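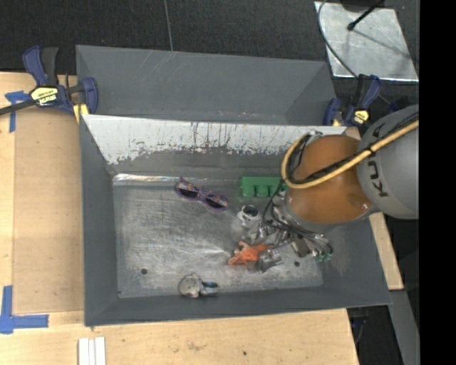
Chapter 3
Gathering Examples

Aims of this chapter

After reading this chapter, the student should be able to explain how examples are gathered for a system that learns to pick up objects, set out a simple plan for a gathering session, and recognise the faults in a set of examples that will later appear as faults in the system.

3.1 Where the examples come from

The previous chapter treated the set of examples as something already given. It arrived complete, with each entry labelled, and the only question was how the system should make use of it. In practice the set must be made, and the making usually takes longer than the training that follows. For a robot that grasps objects from a bin, every entry is the record of one attempt. The arm moved to a certain place, the fingers closed in a certain way, and the object either came up or stayed where it was.

Such records cannot be written from memory or copied from a catalogue. They have to be produced by a machine working on real objects, under conditions close enough to those of later use that what is learnt in one place will hold in the other.

3.2 What is recorded

The term attempt is used in this book for one complete cycle, from the moment the arm leaves its rest position to the moment it returns. For each attempt the following are kept as a minimum:

the camera view of the bin before the arm moves
the position and angle at which the fingers were closed
the force or width at which they stopped
the result, entered as held, dropped or missed

Many workshops keep a good deal more. The Partanen layout, which is followed in the exercises, adds a second camera view taken after the arm has withdrawn. With both views to hand, a result entered wrongly can be put right later without repeating the attempt.

Failed attempts are kept with the same care as successful ones. A system shown only good grasps has no means of telling a poor grasp from a good one. Beginners are often tempted to clear the failures out of the record in order to make the session look tidy, and this should be firmly discouraged.

3.3 The choice of objects

Objects should differ in shape, size, surface and stiffness. Household goods and toys serve well. Sunglasses have thin arms and smooth lenses; a mug has an opening and a curved side; a toy figure with narrow limbs may be gripped at a limb or at the body, and the two grasps behave quite differently. A plain block is worth including as well, as it gives the student an easy case against which the others may be compared.

The Avidby collection, to which we shall return in Chapter 5, holds 79 objects, of which 26 are set aside and never shown to the system during training. These are brought out only for testing. The division is made before the first session and is not altered afterwards, even when one of the objects set aside would be convenient to use.

3.4 Arranging the bin

The way in which objects lie in the bin matters as much as the objects themselves. If an operator places each one by hand, the set will reflect that operator's habits - a liking for the middle of the floor, perhaps, or for objects turned neatly to face the camera. It is better to tip them in from a box and accept what results. Objects resting against a wall are harder to reach than those in the open, and the set should contain both.

The bin itself must not shift between attempts. It should be clamped to the table, and its place marked with tape so that it can be put back correctly after cleaning. A metal floor will become scratched with use. Scratches and bright patches change what the camera records, and a worn bin should not be exchanged for a new one midway through a session unless the change is entered in the log.

3.5 The session log

A written log is kept beside the machine records. It states who was present, which objects were in use, when the lighting was changed, and the time of every stop. At the Fleltville teaching workshop a session lasts roughly 3 hours, and the log is signed at the end of each. Students using the Prurneo software will find a blank log among its files, though a ruled notebook is quite sufficient.

Terms introduced: attempt, result, set aside, session log.

Before going on to Section 3.6, students should draw up a plan for a short session of their own, naming the objects to be used and stating which of them will be kept for testing.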